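Why Art Supplies Get Sorted Into Bins

At the end of art time, a table can be covered with paint, brushes and scissors. Sorting them takes a few minutes. It saves more time the next day, when everyone wants the green paint at once.

Sorting means putting things that are alike in the same place. Scissors go with scissors. Brushes go with brushes. You can sort by shape, by size or by what a thing is used for.

Clear plastic bins work well for this job. You can look through the side and see what is in there without taking off a lid. A bin with a handle hole is easy to carry to a shelf.

Some supplies need extra care. Paint bottles should stand up with their caps closed. Scissors should be shut before you put them away — and if you hand them to someone, hold the closed blades and let the other person take the handles. Brushes need to be washed first, or the paint dries hard in the bristles.

Paint, brushes, scissors and bins on a wooden table:

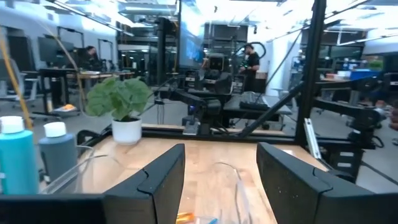
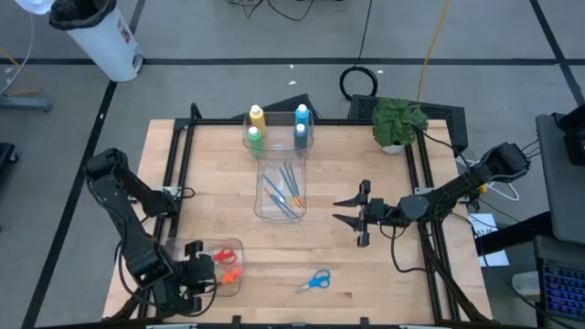
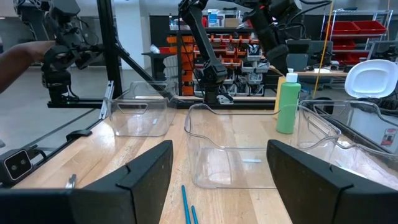 Start with the biggest group, which will clear the most space. Then look for things that ended up in the wrong place, such as a marker in with the brushes. Small pieces like beads need a jar with a tight lid. Wipe the table last, and check the floor for caps.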